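Bench notebook, drinks task
November 2018
Kept by Tuulikki Eskola. Others may scribble, please sign it.

Picked up where Prakash left off. His handover note reads, in full, "ice is hard, good luck." Thank you, Prakash.

Target for the drinks set is 784 good episodes, and an episode means the whole thing: ice in the glass, jigger, lemon, arm back to rest. What we have a lot of is first halves. Dima went through the old folder in February and threw out every run where the operator stopped to laugh, and I had hoped that was behind us.

Settings for today: gripper speed down to 68 percent, force limit left alone, wrist camera restarted before each block. Start pose is the one Anitha wrote on the whiteboard, the lower version. The upper version is wrong and somebody should wipe it off. (Me, presumably.)

First block was all ice. I drove, Ravindran called out the start and stop. The operator always wants to go in at the side of the heap, where a person would, and then the fingers skate along the bowl. Straight down is better. Straight down looks stupid and works more often. 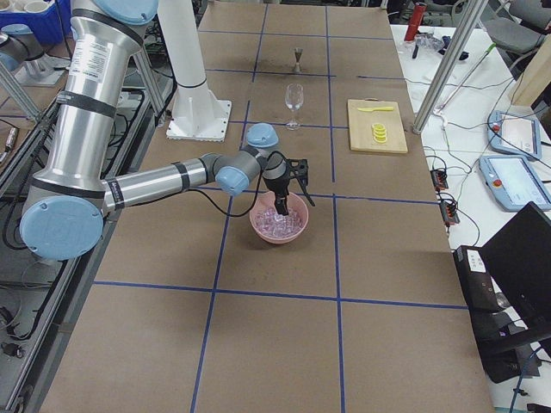
Do we keep an episode where the cube gets dropped and picked up again?
We keep it if the operator recovers without lifting hands off the controls, and we tag it "recovery". If anyone reaches in to help, it goes in the reject folder, however pretty the rest of it was.

Ravindran wants the recoveries in a separate set altogether. I want them mixed in, so the model learns that dropping things is part of life. We agreed to train both ways and be smug later.

Things that went wrong, in the order I remember them:

Ice melts. I know. But the cubes at the start of a block and the cubes at the end are two different objects as far as the fingers care, and our labels say "ice" for both. I've added a field for minutes since the bowl was filled. Filling in the field is now also a job.

Prompt wording. We had "put ice in the glass", "add ice", and one from Dima that just said "ice please". Anitha says variety is good. Fine, but then let it be variety on purpose. New list is in the shared folder under Hukix, which is what we are calling the labeling tool this month.

Paper. It soaks up drips and then it buckles, and a glass on a buckle is a glass with plans. Check the paper between blocks and change it if it looks bad -- this means you too, Dima.
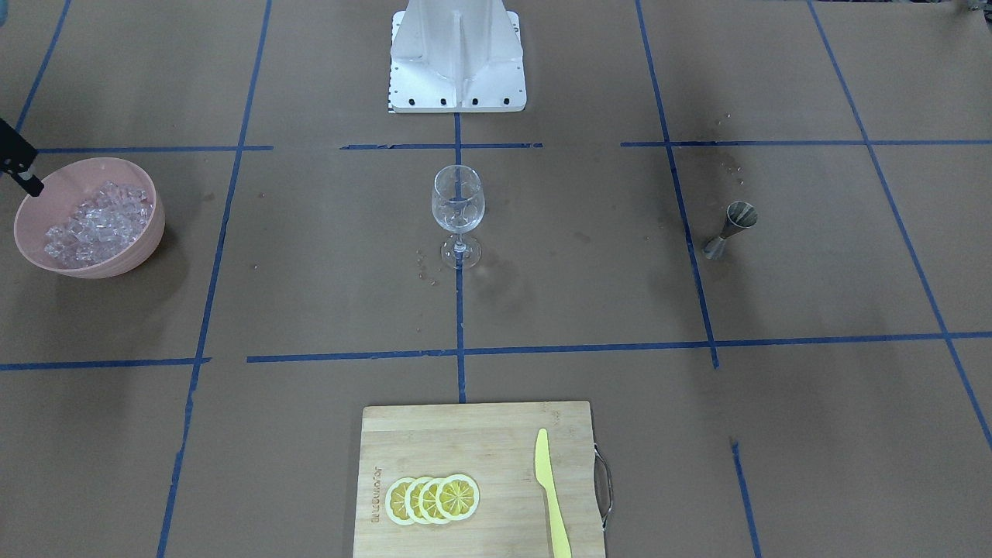 and the same goes for the layout. Every block gets a shuffle: swap which cells the small items go in, keep the board near the operator side, write the layout code on the sheet BEFORE starting. I found three blocks with the code filled in afterwards from memory, one of them in my own handwriting.

Episode counter stands at 1269 attempts since we began. Do not quote that figure to the Thibodeaux people as if it were data. It is attempts. They will ask how many are usable and then we will all have to look at our shoes.

Lemon: slices stick to each other, so "pick one slice" becomes "pick one slice and its friend". Counted as a fail for now. Anitha may overrule.

Wrist camera check. Before each block, park over a bare bit of table with a tape crossing in view and save one still. It takes no time and it is the only way I know to catch the mount slipping. I compare against the saved one by flipping between them like a cartoon. If the crossing jumps, stop and redo the calibration. If it jumps only a little, stop and redo the calibration anyway, and complain about it here.
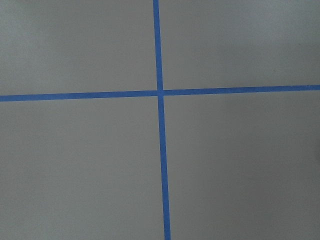
Prudondale Bench Notes, Book 10, p. 68

Calibration notes, continued. The Bendness script still wants the arm number typed in by hand and will happily accept the wrong one. Ravindran is going to make it ask twice. I suggested it ask once, but ruder.

To do:
Get more ice trays, the kitchen has noticed.
Ask Prakash what "hard" meant.
Merge the recovery tags before anybody retrains.
Wipe the whiteboard.

T.E.

Whiteboard wiped. I wiped both versions, sorry. Will write the lower one up again from the config. -- Dima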